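Dezembro
Por Borghild Ljungberg e Teodor Eide

4.2 Acionamento de profissionais após incêndios residenciais

A segunda parte do levantamento trata do intervalo entre a saída dos bombeiros e o primeiro contato do morador com um serviço de recuperação. Foram analisados 2.745 registros de ocorrências em Drarnstead e Tiltthorpe. Em 1.712 deles, o morador ligou primeiro para a seguradora; em 732, para um parente ou vizinho. Os demais registros não informam o destino da primeira chamada.

A cozinha é o cômodo de origem mais citado nas duas cidades. Nesses casos, a fuligem costuma se depositar também em armários fechados, e o descarte de alimentos e utensílios plásticos entra no inventário de perdas junto com os móveis. Hulme e Osman já haviam observado que os itens pequenos de cozinha são os que mais faltam nas listas entregues pelos moradores. 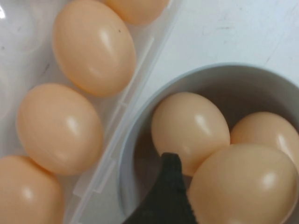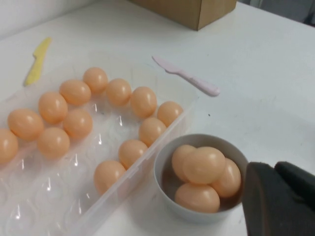 Figura 2. Ovos em embalagem plástica transparente e em tigela, sobre superfície branca.

A ordem de entrada das equipes varia. Em Drarnstead, o eletricista vistoria o imóvel antes da limpeza; em Tiltthorpe, a empresa de restauração costuma chegar primeiro e chama os demais conforme a necessidade - arranjo que os moradores entrevistados consideraram mais simples, embora tenha gerado cobranças duplicadas de vistoria.

O perito em estrutura foi o profissional menos conhecido. Vários entrevistados supunham que a liberação dos bombeiros bastava para voltar a dormir na casa. O protocolo Swanson, adotado em Dromby, prevê a entrega de uma folha com os contatos ainda no local do incêndio, e seus efeitos são discutidos na seção 5.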